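Lists > Gotura-users > Archive > Teaching and teleop

Index Previous Next Thread Reply Log in

2 min read

From: Krystyna Sadowski
Date: January 10, 2020
Subject: Re: 200 demos and we're done?

Shabnam Jafri wrote:
> We drove the simulated arm by remote control until we had 200
> demos of the table task. Pruvex trains on them overnight. I think
> that's enough to drop the scripted version, and anyone on the
> list can record more from home. Any objections?

A few, yes. I read the Pruvex notes and went through the wrist views you put up, and I'm not ready to drop anything.

My first worry is what the person driving can see. Take the one with the bowl. The white slab stands up between the fingers and covers part of the bowl, and the shadow on the wood is all stair steps. If I were on the controls I'd be guessing at the far side of that rim. You may have had a second view open while you drove. Does the policy get it too? If it doesn't, you're teaching it moves based on something it can't see.

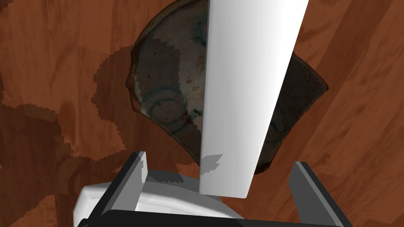

WHAT I'D WANT BEFORE WE SWITCH

Tell us who drove. If all 200 are yours, then Pruvex has learned your habits, including the little pause you make before closing the fingers. I'd like to see 20 from somebody who has never touched the Gotura controls. I'll do 11 of them myself if it helps, and I'm bad at it, so that should be useful.

Second, the tilted views. There's one with nothing between the fingers, the dark veined stone running off at a steep slant and a brown door up in the corner. I can't tell from it whether the driver was on the way to something or had lost track of which way was up. A person watching the whole run could say. Did anyone go through and mark these, or did every run go straight into the training set?
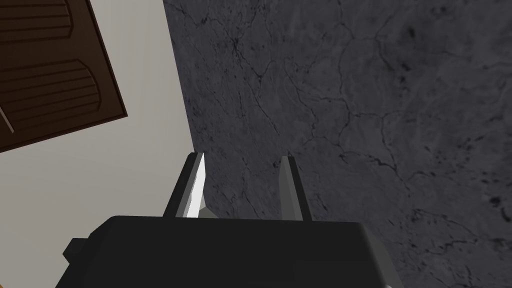
Page last changed: November 2019 (list footer)

Third, "anyone can record more" makes me nervous. We heard the same thing with Usik – send in whatever you've got, the numbers will sort it out – and we ended up with 2,000 runs and no idea which ones to throw away. I'd take a small set with notes over that pile.

I'm not against showing it by hand. The script is ugly and I wrote half of it. But please leave it in the Gondal branch until we can run both on the same starts.

Krystyna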